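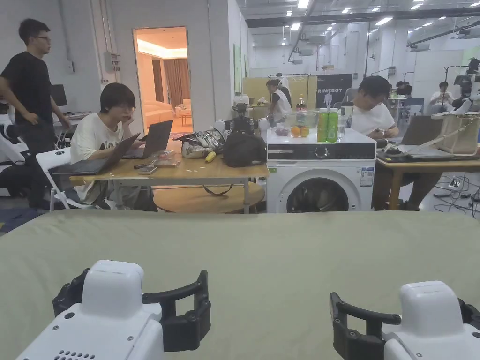 Standing room: a busy open workspace, with a green fabric surface in the foreground.

2 min read

The wall came down in March

When Kubiak moved its head office into a single large room, staff were given a booklet. It had a drawing of two people laughing beside a plant, and it promised "more chance encounters". Marianna Rutkowska kept her copy. She works in payroll, and the chance encounters she has had so far have mostly been with people asking whether she could take her calls somewhere else.

"There isn't a somewhere else," she says. "There's a booth, and it's booked."

I have sat through a fair number of presentations on why offices should have no walls, and they all go the same way. An old black and white slide of clerks in rows gets a small laugh. Then comes a slide of a modern room, with people standing about in it and daylight on the floor. I have yet to be shown why the second is so different from the first, apart from the chairs.

The firm that planned the Kubiak move is called Tivent, and Bradley Parsons runs its workplace side. He is good company and doesn't dodge. Walls, he told me, make people territorial. Take them away and departments that never spoke will start to. I asked how he knew. He said clients reported it. I asked which clients, and he sent me a report based on 2,072 survey replies, every one of them collected before the people replying had moved. They had been asked whether they expected to talk to colleagues more. Most did. I would have said yes too.

Asked for anything gathered afterwards, Parsons said it was early days. Tivent has been doing this for 15 years.

The money is easier to follow. Radosław Bednarek, who looked after the lease at Kubiak until he retired, says the old building had a floor and a half more than the new one, and that the rent was the first thing discussed and the last thing mentioned to staff. He has no quarrel with saving on rent. What bothered him was the booklet.

"Say it's cheaper. People can cope with cheaper."

To be fair to the big room, some like it. Edmund Kurek, a buyer, spent years in a back office with a window on to the bins and would not go back if you paid him. He hears things now: who is leaving, which supplier is late. He told me this at nearly full volume while three desks of people in headphones looked at their screens.

Those headphones deserve more thought than they get. At Drelano, where the partitions went before Kubiak's did, the company now buys them for all new starters, and Dorota Zalewska in personnel calls it a perk. She also mentioned, when we were talking about something else, that most questions between neighbouring desks are typed. So the wall has been moved from the floor to the ears, and the firm is paying for it by the head.

There is already a second wave of products to deal with the results of the first. Trulivex sells a soft panel on wheels that can be rolled between two desks. It comes in oatmeal and moss. The sales sheet says it "defines space without closing it", and the price for one is more than I paid for my sofa. I asked whether several could be lined up to make, say, a room. They could, and there is a discount.

Kubiak has ordered some. Rutkowska has asked for two, one for each side, and is waiting to hear.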